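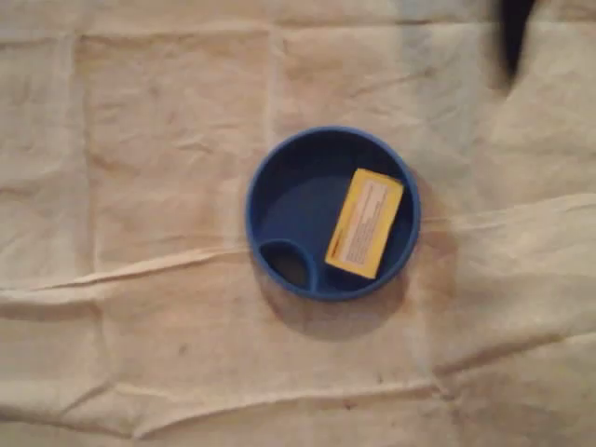
Skostier, March

The dryer stopped in the second week of January and I have not replaced it. It was in the apartment when I moved in, so it was at least 11 years old. The drum turned but there was no heat. The repair shop on Grurum Street quoted me for a new element, a belt and labor, and said the bearing would probably go next. A new machine of the same size, delivered, with the old one taken away, came to 1,230. I said I would think about it, and while I was thinking I bought a rack.

I have now done laundry this way for a whole winter, and two people have asked me how it works, so I am writing it down.

The rack is the tall kind with wings. It stands in the hall between the bathroom door and the coat hooks, where there is a draft from the stairwell. I tried it in the bedroom first. The window fogged up every night and I woke up with a stuffy head. In the hall a full load of shirts and underwear takes a day and a half if I leave the bathroom fan running. Jeans take longer. The waistband is always the last part, and I have started hanging them upside down by the cuffs with the pockets pulled out.

The biggest change is that I can't do all the washing on Sunday anymore. I used to run four loads back to back and be finished by supper. The rack holds one load, or one and a bit if the bit is socks. So I wash one load in the middle of the week and one on the weekend, and bedding goes in on its own whenever I have a clear day. That sounds like more work, but each load is small and I fold it standing up in the hall in a few minutes. I also found that I own too many towels. I was washing all of them because all of them were getting used.

Towels are the one thing I miss the dryer for. They come off the rack stiff. I tried vinegar in the rinse, which did a little, and using half the detergent, which did more. Shaking them hard before hanging helps as well. My neighbor Didier Riviere has dried his towels on a line for years and says he can't stand the soft ones, they just push the water around. I haven't reached that point.

Sheets and tablecloths are too big for the rack. I hang them over the two doors, bedroom and kitchen, with an old pillowcase underneath to keep the paint from marking them. Everything large comes out with lines in it. Plain cream cloth shows them worst, a whole grid of them, and wrinkles in between. I ironed the first few and then stopped. If I spread a sheet on the bed a little damp at the edges it evens out by itself, mostly. The tablecloth gets ironed if somebody is coming to eat, and otherwise it doesn't.

The electric bill came at the end of February. It was lower than last winter but I had also changed the thermostat, so I can't say how much of that is the dryer. The clothes are easier to judge. There used to be a thick pad of lint in the filter after every load, and all of that was coming off my shirts. Two black T-shirts that I thought were near the end have stayed the same color since Christmas.

Things I would tell anyone starting:

Run the spin again before you take the load out. My machine has a separate spin setting and I had never used it. It takes hours off the drying.

Leave an empty bar between heavy things.

Don't fold anything that feels cool to the touch. I put away a stack of dishcloths too early and had to wash them all again for the smell.

Buy the better clothespins. The cheap ones from Cocco left rust spots on a white collar, and the spots are still there.

Hugo Baudry, who has the apartment under mine, offered me a share of the line in the courtyard once the weather turns. The pulley needs grease. I said yes, and I'll bring the grease.

The dead dryer is still in the bathroom with a plant on it. The building will take it down when they come for Didier's old stove, whenever that is.

Added later: the line is up and the dryer is gone. A double sheet is ready by noon if it's out before breakfast. I got caught by rain two times in June and rinsed everything again. I put a shelf where the dryer was, and the towels I kept fit on it.

Last updated: 23/07/2023

Home | Older posts | Kitchen | Apartment | About

Contact | © Notes from Brekamura Court | Back to top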